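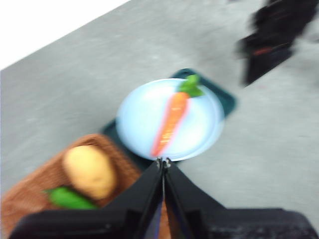
The carrot on its plate, from the wrist camera.

Ronja Boström had the carrot by its point when the bell went for the end of eighth period, and she let go of it because Mr. Paracha had a rule about leaving the arms closed on anything.

"Open and park," he said from the sink. "Then you can talk."

She opened and parked. The carrot stayed on the plate. On the laptop the picture from the wrist camera settled down, and she could see the basket again with the potato in it.

"How many is that?" said Drakia.

"Two hundred and something."

"It has to be 300 by tomorrow."

"I know what it has to be."

The club had the room until six. There were four of them left from the fall, when there had been a lot more, mostly people who thought they would be building something with wheels. What they did was sit in front of two black arms and move toy vegetables, over and over, with a pair of handles bolted to the bench. Every time you moved one, the computer kept it. When there were enough of them, you trained the model overnight, and in the morning the arms tried it without you.

Wolham High had done 3,000. It was on their team page, under the photo of their matching jackets. The contest was in May and the task was the same for every school: clear the plate, fill the basket, don't drop anything. A judge put the vegetables wherever the judge felt like putting them.

Ronja took the handles again and brought the left arm around. She was better at it than the others, and she was not sure this was a good thing. Drakia grabbed the carrot around the middle like a person picking up a hammer. Ronja liked to come in low at the thin end, lift it a little, and let it swing. It looked nice. It worked most of the time.

"You're doing the tip again," Drakia said.

"It works."

"It works for you."

She closed the fingers on the tip and lifted. The carrot came up off the plate, tilted, and went into the basket beside the potato. She marked it good. Drakia reached over, took the carrot out, and put it back on the plate with the leaves pointing the other way.

They went on like that for an hour. Mr. Paracha graded lab reports. The two boys from ninth grade, who shared the other laptop, were supposed to be checking the recordings and throwing out the bad ones. Around five they stopped laughing about something and one of them came over.

"We found 26 where it drops," he said. "They're all marked good."

"Whose?" said Drakia.

He looked at his shoes. "They're all the tip ones."

Ronja got up and went to look. He played them for her. In each one the carrot came up by the point, swung, and slid out, and then the arm went back down and got it again properly, and it ended in the basket. She remembered doing that. She had counted them as good because the carrot got where it was going.

"It gets it in the end," she said.

"It'll learn to drop it first," said Drakia. "It'll think that's a step."

Ronja watched one more. Her own hands were nowhere in it, but she knew them anyway, the little hurry at the end of the reach. She had thought of it as style.

"Mr. Paracha," she said. "If we throw out 26, we're short."

"Then you're short," he said. He turned over a page. "What time is it?"

"Five ten."

"You have fifty minutes."

She deleted them herself. The boy offered to do it, but she wanted to press the key. It asked her every time if she was sure, and there was no way to turn that off, so it took a while.

Then she gave Drakia the handles.

"You do it," she said. "I'll reset."

"I'm slow."

"I know."

Drakia was slow. She moved the arm over the plate, stopped, moved it down, stopped again, and took hold of the carrot around its middle. She lifted it straight up. Nothing swung. She put it in the basket and let go and waited, as if it might have something to say, and then she marked it good.

Ronja put it back on the plate. She tried to do it the way a judge would, without thinking about where it would be easy. Sometimes the point faced the basket, and sometimes it hung over the rim. Once she turned it so the leaves were on the side nearest the arm, and Drakia said "Come on," and then got it anyway.

At a quarter to six Mr. Paracha put the cap on his pen and came to stand behind them. He didn't say anything. The ninth graders had their coats on but hadn't left.

"What are we at?" Drakia said. She didn't look away from the screen.

Ronja looked at the number. It was nearly 300. It wasn't going to get there by six, not at Drakia's speed.

"Keep going," she said, and reached into the basket for the carrot.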